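Speaker notes: "Loyalty points, vouchers and other things that are nearly money"
Verena Frei, Danham session, after the coffee break

Start without the slide. Ask the room who has points on a shop card. Then ask who knows what a point is worth. Expect a lot of hands for the first and very few for the second. Leave it there, don't explain yet.

Opening claim: the people selling these schemes keep calling a point a "currency". I don't think it earns the word. You can't pay your rent with it, you can't pay tax with it, and the issuer can change its value by sending you an email.

Erkeo. Go slowly here, most of them won't know it. Regional scheme, launched in November in Draltach with 12 shops. Members bought credit in advance and got a small bonus for doing so. Read out the line from the launch leaflet: "money that stays local". Pause. The credit stayed local because it couldn't go anywhere else. The greengrocer took it, but his wholesaler didn't, so he had to cash it in at a fee of two per cent. Ask who paid that fee in the end. (Shoppers, I'd guess, through prices. Say it is a guess.)

If somebody raises the bonus: it was paid out of the credit that people never got round to spending. I asked how much that was and was sent a brochure. 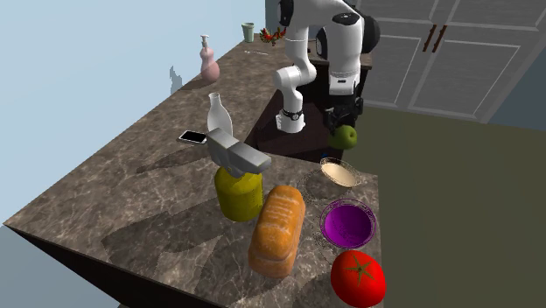
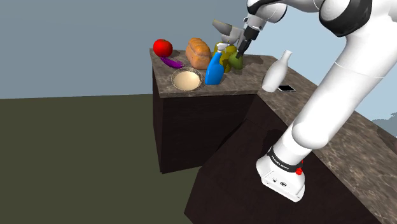
Fruit and veg on the counter.

Page 3

Lavoie next. Different set-up, same sales talk. Points on groceries, which can be swapped for goods from a catalogue. Their pitch is that members "earn" as they shop. Press on the word. A discount you have to wait for, and may lose, is worth less than a discount at the till. Give the kettle example: roughly two years of ordinary shopping for something you could buy in the shop next door. Don't do the sums aloud, it went badly last time.

Be fair to them. Lavoie does print its expiry rule on the back of the card. Erkeo kept its rule in the terms, and changed it once while I was reading them.

What happens if the issuer goes bust? Bank deposits usually have some protection up to a limit. Prepaid shop credit often has none, and you join the queue with everyone else who is owed. Check the local rules before saying anything firmer. There is bound to be a lawyer in the third row.

Likely objection: people enjoy collecting points, so where's the harm? Answer: fine, enjoy them, but don't keep savings in them. A woman in Draltach told me she was holding Erkeo credit back for Christmas. She had been told it was as good as cash by the person selling it.

Skip the chart if short of time. It only shows sign-ups, and sign-ups tell you how good the leaflet was. I still haven't seen a figure for how many members used their credit a second time.

Questions. Repeat each one for the back row. If asked whether I hold any points myself: yes, on two cards, and no, I don't know what they're worth.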